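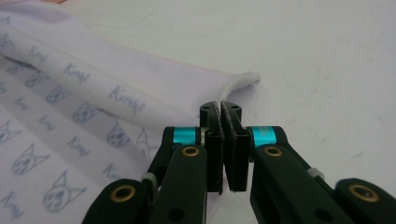
1/ Shrinkage in woven cotton: a thread on what the percentage on the label covers and what it leaves out. Sheets, napkins, tea towels, shirting. Knits behave differently and I'm skipping them.

2/ Three separate mechanisms get lumped together under the one word. Relaxation shrinkage, swelling shrinkage, and progressive shrinkage. Felting is a wool problem.

3/ Relaxation. Warp yarns are held under tension on the loom and the cloth is pulled lengthwise again in finishing. It dries in that stretched state and stays there until water lets the fibers move. Most of what you lose in the first wash is this.

4/ Swelling. A cotton fiber takes up water and gets fatter far more than it gets longer. A fatter weft yarn makes the warp travel a longer path over and under it. The yarn itself hasn't changed length much, so the cloth gets shorter. Crimp goes up, length comes down.

5/ Which is why a tight plain weave can shrink more than you'd expect from the yarn, and why warp loss is usually larger than weft loss. Check your own sheets. They nearly always come up short before they come up narrow.

6/ Progressive shrinkage is the small amount left over after the first few washes, mostly from tumbling. It tails off. It doesn't stop on a particular wash number, whatever the packet says.

7/ Pre-shrunk means the finisher has compressed the cloth lengthwise by machine, usually against a rubber belt or a wool blanket, to put back the slack the loom took out. Done well, residual shrinkage is very low. Done in a hurry, the cloth relaxes to wherever it was going anyway.

8/ My reference piece is a length of plain sheeting from the Fuscombe mill, woven in 1988 on a Flititz loom and stored on the roll ever since. Never finished beyond a scour. Storage alone took out some of the tension, so treat it as an older sample and don't compare it with new greige cloth.

9/ Method, if you want to repeat it. Condition the cloth flat overnight. Mark a square with permanent thread, well in from the selvage. Ink migrates and pencil washes out. Measure in both directions, at both sides and the middle, and average.

10/ Don't mark right up to a hem. A hem is two or three layers plus a sewing thread with its own shrinkage, and it pulls the ground cloth in. Puckered hems on cheap napkins are often polyester thread that stayed put while the cotton moved.

11/ Wash warm, no softener, line dry or dry flat, recondition, measure again. Leave it long enough. Cotton straight off the line on a dry day reads shorter than the same cloth next morning.

12/ Fuscombe sheeting, warp direction, first wash: 600 mm marked, 559 mm after. That's 6.8 percent. Weft was inside my measuring error, so I'm not quoting it.

13/ Ironing. A hot iron and steam will stretch the cloth back a good part of the way, especially if you pull as you go. It's temporary set and the next wash removes it. Measure before ironing or the number is useless.

14/ Dyed cloth. Piece dyeing is a long wet process, so some relaxation has already taken place by the time it reaches you. How much depends on the tension during drying. I had two lots back from Wieser in January, same base cloth, same shade, and they shrank differently – one had been dried on a stenter at a narrower setting.

15/ Same reason you shouldn't cut one item from two lots. A shade match tells you nothing about dimensions.

16/ Dryers. The Jilach drum I use has a timer and no moisture sensor, so it will happily keep tumbling dry cloth. Over-drying adds mechanical action with no benefit. Take cotton out slightly damp and lay it flat.

17/ Skew is a separate fault. If a square napkin turns into a diamond, the weft was off square when the cloth was finished and it has gone back to where it wants to be. Pulling on the bias helps until the next wash.

18/ Sewing allowance. Wash the yardage first, the way you'll wash the finished thing. If you can't, work backwards: finished length divided by (1 minus shrinkage). For a 1261 mm runner at 6.8 percent that's 1353 mm, before hems.

19/ Adding 6.8 percent to 1261 gives 1347, which is short. Common mistake – I've made it on curtains, where it shows.

20/ Correction to post 9: condition overnight both before and after washing. Several people read it as before only.

Last updated: 22/03/2025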